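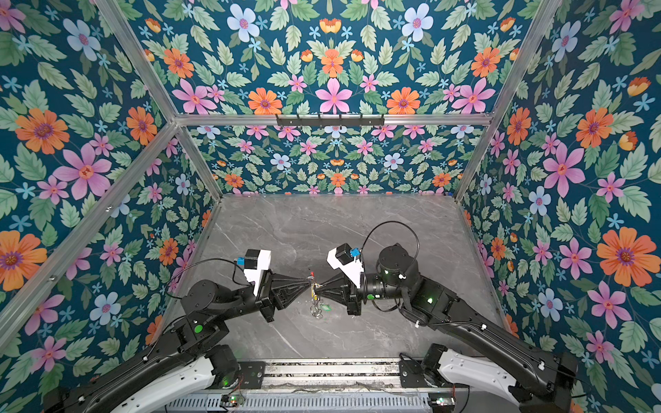

Household and shop-floor chores (robotics)

Chore robotics is the use of machines for everyday jobs such as tidying, sorting and hanging things up. As of June, most of this work is still done by hand. Robots do well with stiff parts that always arrive in the same place. Keys, rings and cords shift when gripped, and remain hard.

The Clalora trials

The Clalora project, based in Drakdale, studies small items passed between 2 arms. Its list has 137 chores, from clearing a counter to restocking hooks. Each arm carries its own camera near the gripper - a common layout for close work. 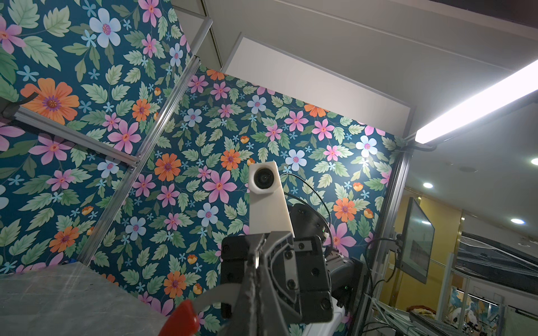

Lu disagrees that such trials say much about homes, arguing that a real kitchen has poor light, pets and drawers that stick. Shop floors, in this view, will come first.

Delicate items

Eyeglasses are a useful test. They are light and easily bent, and clear lenses are hard for cameras to pick out. Two arms must also agree on when to let go.
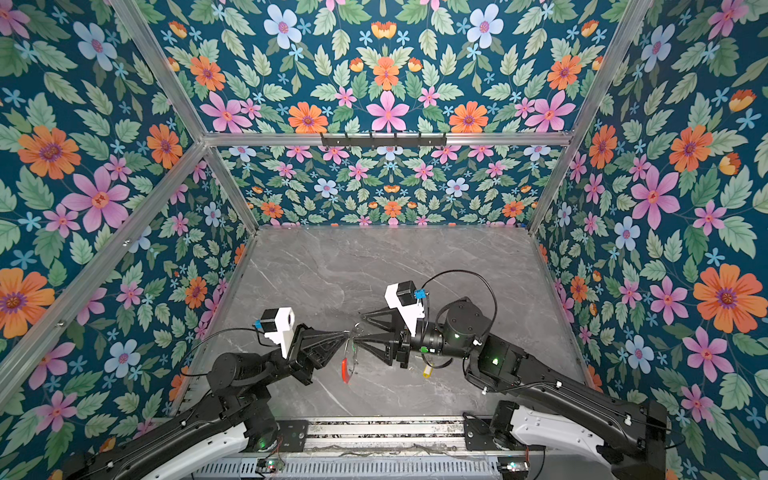 See also

Plivudmont sorting benchmark
Two-arm handling
Service robot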